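Home | Departments | Student Projects | Archive | Contact

Diversity of Soil Bacteria in Grazed and Ungrazed Plots at Plokska Meadow

Final-year project report, Department of Life Sciences, Nkuna College

Summary

This report sets out the findings of a student project on bacteria living in the topsoil of Plokska Meadow. Samples were taken in June from grazed and ungrazed ground and compared by sequencing a short marker gene. Ungrazed soil held more types of bacteria than grazed soil, although the gap was smaller than expected.

1. Background

Plokska Meadow lies on clay to the north of the college and has been managed under a grazing agreement for several years. Earlier student work at the site dealt with plants and ground beetles. The soil bacteria had not been studied, and the department wished to have a first record against which later changes could be measured.

2. Sampling

Fourteen plots were marked out, half of them inside the fenced area. Cores were taken to the depth of a standard hand corer between 9 am and noon, placed in sterile bags and carried to the laboratory in a cool box. The corer was cleaned with ethanol between plots. One bag split on the journey and that plot was sampled again the following morning.

DNA was extracted with the Lumelov soil kit according to the printed instructions, except that the first shaking step was extended owing to the amount of clay. Extracts of low yield were repeated once.
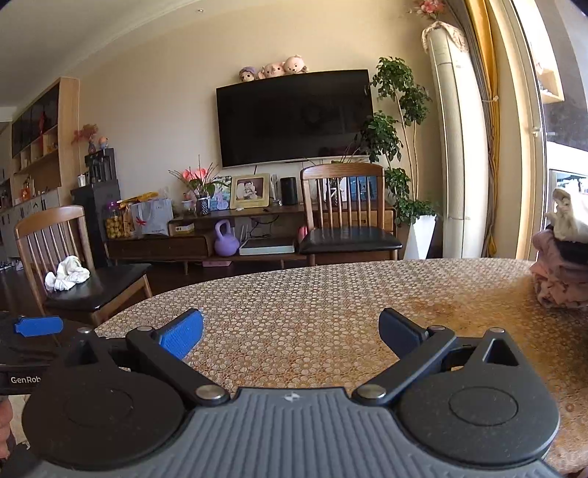 3. Sequencing and analysis

Sequencing was carried out by Grirnus under its student rate. Reads were trimmed, checked for errors and grouped into types using the department's usual settings. Types found only once in the whole data set were removed before any comparison was made.

4. Results

After filtering, 1431 types remained in the ungrazed plots and 1153 in the grazed plots. Of the types in the grazed plots, 215 were absent from the ungrazed ground. Plots next to the gate differed most from the rest and should be treated with caution, as the soil there is heavily trodden.

5. Limitations

All samples come from a single month. Soil moisture was not recorded at every plot, and its effect cannot be separated from that of grazing. It is recommended that any repeat of the work include a winter visit.

Comments (3)

meadowpipit: Was the pH measured? It would matter a good deal on clay.

R.T.: We had the same low yields with clay. A second wash helped.

soilreader: Will the sequence files be made available?

This site uses cookies to remember your settings. Accept | Manage choices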